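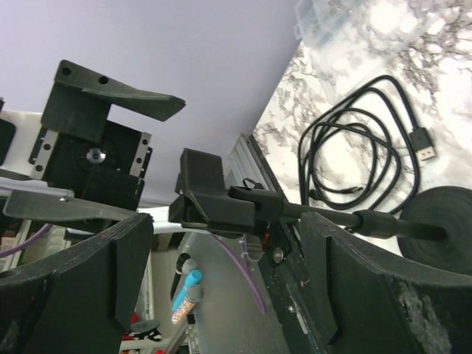 Why Do We Have Leap Years?

3 min read

Home | Space | Animals | Weather | Time and Numbers | Ask Us

Most years have 365 days. Every so often a year has 366. The extra day is February 29, and a year that has one is called a leap year.

What is a year?

A year is the time it takes Earth to go once around the Sun. A day is the time it takes Earth to spin so that the Sun comes back to the same place in the sky. These two things have nothing to do with each other, so they do not fit together evenly. One trip around the Sun takes 365 days and almost six more hours.

Where do the six hours go?

A calendar can only use whole days. If we stopped at 365, we would be almost six hours short each year. After four years that adds up to nearly one full day. So every fourth year we put in an extra day to catch up.

What if we didn't?

The calendar would slip slowly against the seasons. You would not notice it in four years. After 506 years without leap days, the calendar would be off by around four months. In the northern half of the world, the weather you expect in September would come in January.

The tricky part

The extra time is a little less than six hours. It is closer to five hours and 49 minutes. Adding a day every four years is slightly too much, so there is one more rule. Years that end in 00 are leap years only if you can divide them by 400. The year 2000 was a leap year. The year 1900 was not, and 2100 will not be.

Try it yourself

To check most years, divide by four. If nothing is left over, it is a leap year. Take 1376. Four goes into it 344 times with nothing left over, so the rule says yes. Now try 3185. It is an odd number, so it cannot be divided evenly by four, and it will have 365 days.

Born on February 29

People with this birthday see the real date only in leap years. In other years many of them have their party on February 28 or March 1.

Comments

Percy Rivadeneyra, August 2024: My daughter wants to know if 2400 is a leap year. We divided by 400 and got six, so we say yes.

Chun-yin Peng: My class in Butville used this. Two of them tried the year 157 and agreed it doesn't work.

Previous: Why Is the Moon Sometimes Out in the Daytime? | Next: What Is a Time Zone?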